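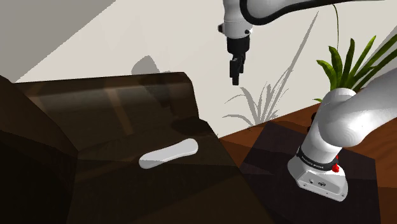 Home Kitchen Workshop Robots Tips A-Z

House rules for an arm in the living room

Quick ones, written up from the Bovwood sim runs before I forget. Same rules go for the real thing.

1. Base first. Flat, solid, bolted. No rugs under it, no stack of books. Wendelin checks the bolts every 16 runs, do the same.

2. Keep plants and curtains out of the reach circle. Leaves move, and their shadows fool cheap vision.

3. Open the fingers all the way before coming down. Half open = knocked items.

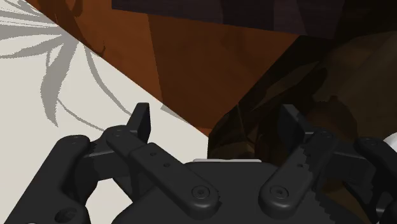
Then go slow for the last bit. 2 seconds pause above the item, look, close. Akosua skips the pause and it shows in her log.

4. Grip the narrow part if there is one. Long things swing if you take them by the end. Lift a little, hold, then carry.

5. Soft seats are not tabletops. Cushions give, so set the floor limit to the seat and not the frame. Measure it agian if anyone moves the sofa.
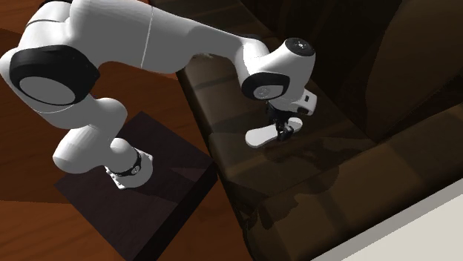 6. Stop button within arms reach of a person, never behind the robot. Test it every morning.

7. Write down every stop. Date, run number, what it was doing. Kekeli's sheet is up to run 142 with no gaps, copy that one.

8. Kids and pets out, door shut. No exeptions.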